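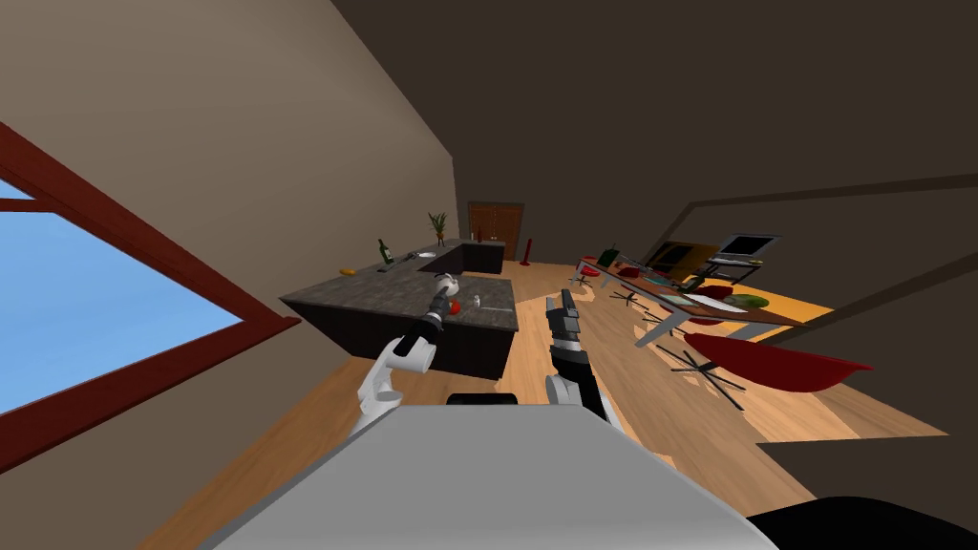 Oriana Riquelme wrote to ask why this newsletter has been so sour about the new tenant app, when all it does is let people pay the rent from their phone. Fair question. I went back over the last few items and I did sound sour, so let me try to say what bothers me without grumbling for the sake of it.

Plernen, as most of you know by now, is the app our management company switched us to in April. The letter said it would be free, that it would be simpler, and that paper checks would still be accepted "for the time being." I have lived in rented apartments long enough to read that last part twice.

Start with free. Paying from a bank account costs nothing, true. Paying by card costs $11 each time. If you miss the bank transfer cutoff, which is 4 p.m. and not midnight as you might expect, the card is the only way left to pay on the due date. Do that every month for a year and you have spent more than a hundred dollars on a free service. I don't say anyone planned it that way. I do notice that the cutoff time is on the fourth screen of the help section, and the card button is big and green.
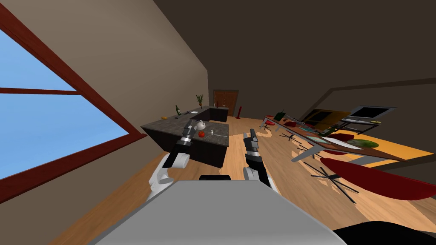 Then there is the deposit business. Plernen now offers new tenants something called Plukident, where you pay a monthly fee in place of a security deposit. On a $3,000 deposit the sales page quotes $104 a month, and it shows a smiling couple who apparently have money left over for a couch. What it says in smaller print is that the fee is not refundable and that you still owe for any damage when you leave. So after two and a half years you would have handed over more than the deposit, gotten none of it back, and could be billed for the carpet anyway. For somebody who needs a place next week and doesn't have the cash, I can see it. For everyone else I would like to hear the argument.

I asked. The reply came from a company called Lurnska, which seems to run the support desk, and it said Plukident "gives residents more flexibility." I wrote back asking flexibility to do what. That was a Thursday and I am still waiting.

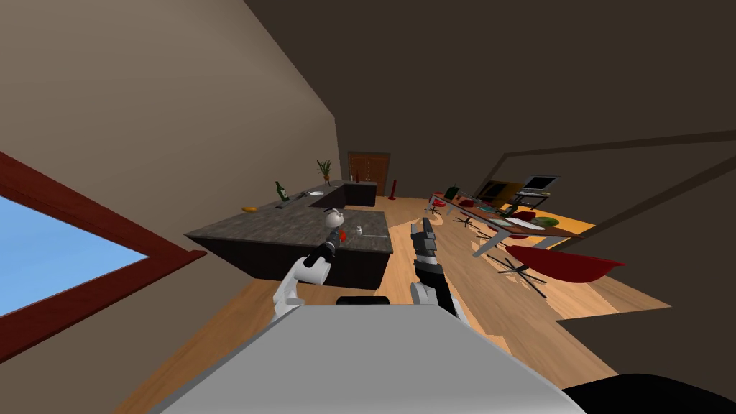
The terms of use come to 168 numbered clauses. I read them over two evenings and I can't claim I followed all of it, but the part on repair requests is worth your time. A request filed in the app can be marked "resolved" by the manager without the tenant agreeing. Two people on the Thammasiri side of the block have told me this happened to them, once with a kitchen faucet and once with a heater. Both had to file again, and the clock started over.

My advice, for what it's worth: keep filing in the app, but send an email the same day with the date and the problem in it. Save the reply. If your lease says you can pay by check, it still says so.
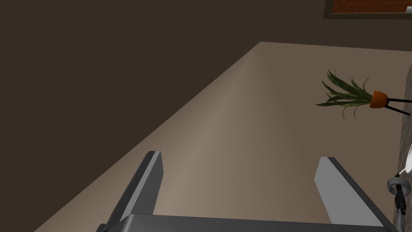

Oriana likes the app, by the way, and says her own repair was done in two days. Good. I'd like to hear from more people it has worked for, and also from anyone who has moved out under Plukident and seen the final bill. I haven't found one yet. The letters box is by the mailroom door — or email, if you prefer — and I'll print what I get, with names left off if you ask.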